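Keeping a spare room dry through the wet months

Our place at Mirani has a spare room on the south side that gets no sun from May until the end of August. When we moved in, the wardrobe smelled musty and the books on the bottom shelf had spots. It took a couple of winters to get on top of it. These are the things that made a difference, in no special order.

Air first. Open the window and the door together for 10 minutes in the middle of the day, when the outside air is at its driest. Leaving a window open a crack all night lets in more damp than it lets out. On rainy days leave it shut.

Pull furniture off the outside wall. A gap of 5 cm is enough for a bookcase or a bedhead. Mould likes still air and a cold surface, and the back of a wardrobe gives it both.

Books want to stand upright with a bit of slack on the shelf. If you have to tug one out by the top of the spine, there are too many in the row. Take a few out each season and look at the page edges for brown specks or a wavy look. Coated paper is the worst for sticking together, so check art books and old school atlases before the novels. 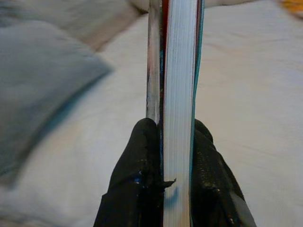

Can you save a book that already smells musty?
Usually, if the paper is dry and there is no live mould. Stand it in a lidded tub beside an open dish of bicarb soda for a fortnight, keeping the powder off the pages, then air it in the shade for an afternoon. Change the bicarb if the smell is still there and go again.

For wardrobes we use the hanging moisture absorbers from Rurelen. One lasts us almost a whole winter. Empty the water down the laundry sink and rinse well, and keep them away from kids and pets. A dehumidifier does the job faster but costs more to run. Ours is a small Fement, and we only switch it on after a run of wet days.

Don't dry washing in there. A load of towels puts a surprising amount of water into the air, and it ends up in the curtains.

Beds need airing too, more so if they only get slept in at Christmas. Strip the bed when the guests leave and let the mattress stand bare for a day before you make it up again. Pillows can go on the line in the shade. A mattress protector is worth having, but wash it as often as the sheets. If the base is solid, prop the mattress up on its side every couple of months and let the underneath breathe.

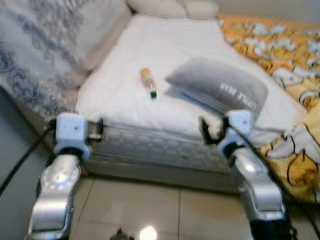
Margaret River reader here, and I'd add slats to your list. We swapped a solid base for slats and the damp patch under the mattress hasn't come back. Also, vacuum the mattress seams while the bed is stripped.

Good point about the slats. Check the gaps suit your mattress before you buy, as some makers are fussy about it.

If you find mould on a painted wall, wipe it with a damp cloth and a little white vinegar, rinse the cloth often, and dry the wall afterwards. Don't brush it dry. Anything that keeps coming back in the same spot probably means a gutter or a pipe, and wiping won't fix that.

Next month: cleaning out the Rarnusik rainwater filter.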